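Clinical Skills Laboratory, Tovdale
Notebook entry, June, afternoon session

Purpose: to continue the comparison of bedside vibration testing against the Zaninus biothesiometer in patients referred with numb feet.

The forks from the previous order were checked before clinic. Two gave a noticeably shorter tone when struck against the heel of the hand and have been set aside. The Zaninus unit was calibrated at 50 volts and left on for 20 minutes before the first reading, as the protocol now requires.

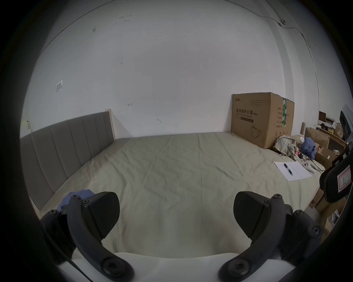
Yolandi Ngcobo

Readings were taken at the great toe, the medial malleolus and the tibial tuberosity, right side first. One patient reported feeling the fork at the ankle after it had been stopped by hand – sham trials are therefore to be placed at random in every series. The form does not yet have a column for these. N. Ebrahimi has agreed to revise it.

Glove-and-stocking loss was mapped with neurotips only. Cotton wool was omitted for want of time and should be recorded as "not done", never as "normal".

Outstanding:
Vitamin B12 results for the last two referrals.
Replacement forks from Trastora.
Foot temperature to be noted before testing, left and right.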